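Geddes Makers Forum > Robots and Automation > Learning from demonstration

Does the background paper matter when you're collecting gripper demos?

Posted by Ibsa Demissie

Hi all, first time poster, be gentle! I'm doing a small project on learning pick and place from handheld gripper demos. The paper I'm following (the Cillell one, if you know it) says you can train a decent policy from 200 short demonstrations, provided the background changes enough between them. I've got 100 so far, all over the same big sheet of white paper, and my results on a new surface are woeful. On the white paper it's pretty good.

My sheet has picked up a heap of brown marks, mostly bunched up in the middle with specks wandering off to the sides, and I'm wondering if the policy is using them as landmarks.

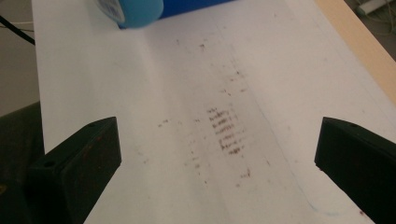

Page last changed: 2018-04-06

My supervisor reckons I should swap the sheet and start over. I'd rather not bin everything if I can help it! Two things I'd love to know. Is there a cheap way to test whether the marks are doing the work, before I throw the demos out? And do people crop the gripper fingers out of the view or leave them in? The paper I'm following doesn't say, and I've emailed the authors but no luck yet.

Running it on a borrowed desktop in the corner of the lab, so anything that needs a week of training is off the table for me.

Makis Liapis

Don't start over yet, test it first. What I did on my own project (we called it Burka, long story) was an occlusion check. Take a held-out demo, paint a grey square over one bit of the view, run the policy on it and see how far the predicted motion shifts from the unpainted version. Slide the square along and do it again. You end up with a rough heat map, and if it lights up over the smudges and stays dull over the object you're meant to be picking up, there's your answer. No retraining, so your desktop will cope fine.

One catch: grey on white paper is itself a bit of a weird thing for the network to see, so do a second pass where you fill the square with a clean patch copied from elsewhere on the sheet. If both passes agree I'd believe it. If only the grey one lights up I'd ignore it.

As for the fingers, leave them in. I tried cropping and it got noticeably worse at judging when to close. My guess is it wants to see the fingers and the object together, but I never tested that properly so take it with a grain of salt.

Also, have a look at where your marks turn up from one view to the next. In one spot they can be right between the fingers and in another they're only a sprinkle up near the top, with a box and whatnot taking up the side.

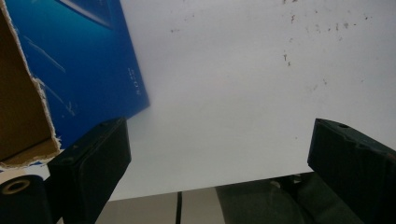 By Makis Liapis, in Robots and Automation

If you've got plenty like that, with different stuff poking in, you may have more variety than you think. Sort the demos by how much of the view is plain white and train on the least white half. It's a quick run and you can compare it on your new surface with a random half of the same size. Make sure it's the same size, I forgot that the first time and fooled myself for a fortnight.

If you do find it's cheating, add to the set before you delete anything. I mixed in new demos over an old tablecloth and a bit of carpet and kept all the white ones. Worked better for me than the new ones alone, though that was one task and one gripper, so your mileage may vary.

lultex_fan

just flip the paper over

Ibsa Demissie

Thanks Makis, that's brilliant! I'll do the grey square and the clean patch both. Hadn't thought of sorting them by how white they are, and I can write that tonight. Flipping the paper is going on the list too, ha. Will post the heat maps once I've worked out how to make them a sensible colour.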